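Notes on Retrying a Failed Grasp: What Our Summer Results Show

17 Jul 2026

Over the past several months our group has studied a narrow question in two-arm manipulation: when one gripper loses its hold on a soft object, should the policy start the whole task again, or should it resume from the last stable grasp? The written report is with Mingxuan Su for internal review. I am setting down the main points on this blog for colleagues at other laboratories who have asked for them.

The training set consists of 3,575 teleoperated episodes. After screening, 2,940 were kept. The remainder were removed for dropped frames, operator error, or labels on which our two annotators could not agree. All of the retained episodes involve at least one item that changes shape when held, and most require both arms to be in contact with it at the same moment.

Our baseline, which we call Rutley, predicts a short sequence of joint targets for both arms from the head camera and the two joint states. It has no record of earlier grasps. The modified version, Plikeo, adds a small memory that stores the gripper poses at the last point where both grasps were judged stable. When the estimated grasp quality falls below a threshold, the policy is conditioned on those stored poses until contact is restored.

Judging stability proved to be the difficult part. With rigid objects, the gap between the fingers is a fair guide. A thin plastic bag gives almost no reading at the fingers whether it is held well or badly, and clear material offers the camera very little to work with.
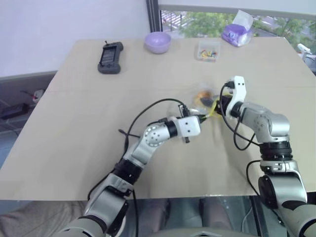
For this reason we trained the quality estimate on short windows of video together with motor current, and we labeled the windows by hand. Irena Śliwiński wrote the labeling guide and revised it in full once, after the first round showed that annotators were treating a slipping grasp and a deliberate release as the same event. The second round of labels is the one used in all results reported here.

On the held-out tasks, Plikeo completed 74 percent of trials in which a grasp was lost at least once. Rutley recovered less often on the same tasks, and when it did recover it usually repeated motions that had already been completed. The full comparison, with intervals for each task, will be given in the report. Trials without a lost grasp showed no clear difference between the two policies, as we had expected.

Several limits should be noted. The evaluation covers nine tasks, all performed at a table of fixed height. The memory holds a single pair of poses and is of no use once the object has moved far from where it was last held. We also tested a longer memory, under the name Caruso, and found that it sometimes returned the arms to a pose that no longer made sense. We have set that version aside for the present.

The next round of work is planned for September and will vary the table height and the starting position of each object. Requests for the labeling guide may be sent to me through the contact page.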